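Vendis Reproductive Health Alliance is seeking a Policy Research Associate to join its state legislation desk. The associate will track bills affecting prenatal care and family planning, prepare briefings for clinics, and answer inquiries from the press.

The position is full-time, 28 hours on site and 10 remote each week, with up to 2 trips to state capitols per session. 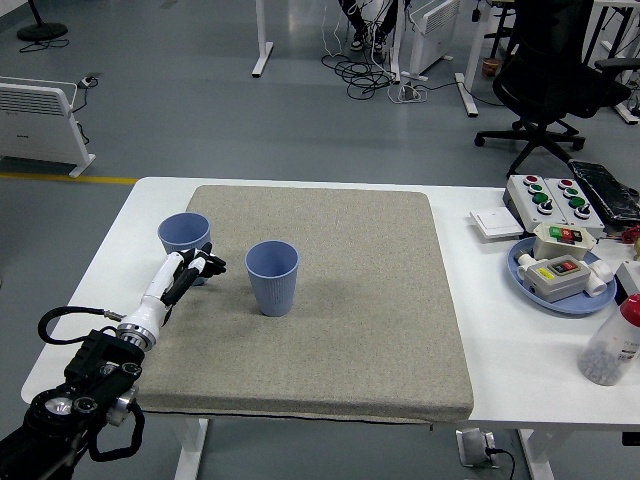 ## How to apply

Applicants should hold a degree in public health, law, or a related field. Send a résumé and a writing sample of no more than 700 words - published or unpublished - to the Merkon office by 19/09/2026.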